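Against the director's note

Last updated: 2019-05-08

I have been going to plays at the Lonisley for long enough to remember when the program was a folded sheet with the cast on one side and an ad for a muffler shop on the other. Last week's program ran to 48 pages. The director's note took up six of them, and I read the lot on the bus home, which is the only reason I'm writing this.

The play was Gakau, a two-hander set in a mining camp. I liked it well enough. The second act drags and somebody should have taken a pencil to the storm speech, but the two actors listened to each other, and I'd see it again at half the price. The note told me I had seen something else. I had, apparently, been "implicated". The long silence before interval was an "interrogation of spectatorship". From row F it looked like a long silence, and a man near me used it to unwrap a lozenge.

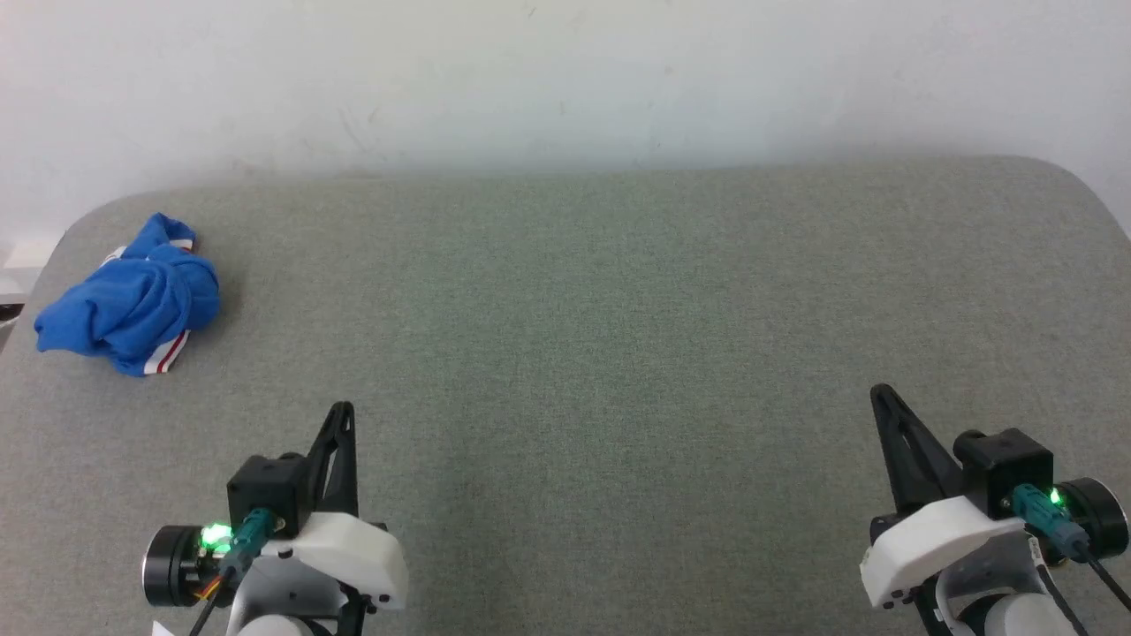
What the notes used to do

I keep old programs in a couple of shoeboxes, so I went looking. The early ones give you the year the play was written, where it was first put on, and sometimes a paragraph about why the company picked it. One from the old Grabner season apologises for the heating. None of them tells the audience what it is about to feel.

Somewhere along the way the note turned into an essay, and then into a kind of insurance. If the evening works, the note takes the credit. If it doesn't, the note explains that discomfort was the point. I can't think of another trade that gets away with this. My plumber has never handed me a page on the politics of the drip.

I know the usual defence, that audiences want context. Some context, sure. If a play leans on a strike or an election I've never heard of, tell me when it happened and who won. But I have my doubts that many people in that room wanted 2000 words on liminal space, and I'd like to meet the ones who did.
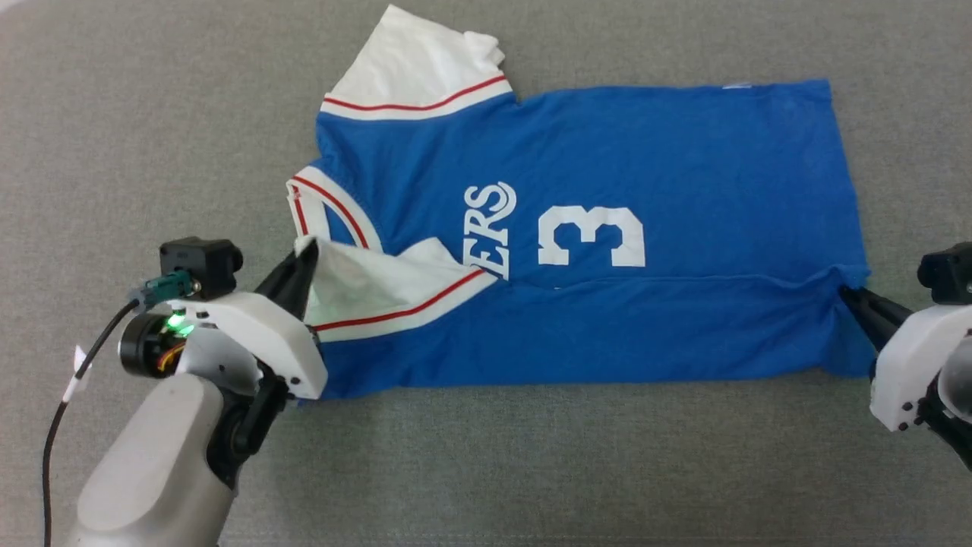

There is also the matter of who the note is written for. Read a few in a row and you start to hear the grant application underneath. The same words come round again: urgent, visceral, embodied, dialogue. I don't blame a small company for recycling its paperwork, because money is tight and the form has to be filled in by somebody. I just don't see why I should be handed a copy with my ticket stub.

The Sisa test

A few years back I saw a touring show by a company called Sisa, in a hall that seats 204 when all the chairs behave. No program at all. You got a card with the names on it. Afterwards people stood on the footpath and argued about whether the sister had known about the letter, and the argument was still going when I gave up and went to find my car. I have no idea what the director thought about the sister. I'm glad I never had the chance to look it up.

Compare that with the foyer after Gakau, where everybody had read the same six pages and was saying them back to each other. I heard "implicated" twice in the queue for coats.

Maybe I'm being unfair. A friend who works backstage reckons the essays are harmless and most of them end up in the recycling by the door. She could be right. But they cost something to print, and the costume budget for that show can't have been much if the second-act jacket was anything to go by.

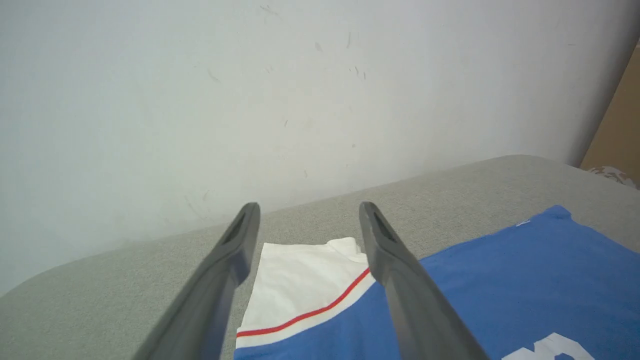

Blue and white, with a thin red stripe.

So I'm trying something until September. I'll take the program, find the cast list, and leave the note shut until the next morning. If it tells me anything about the play that the play didn't, I'll say so on this blog and name the page. I've got three shows booked, one of them another Lonisley production with a note by the same director, and I'm not expecting to be converted.

Comments are open. If you write director's notes for a living, keep it under 594 words.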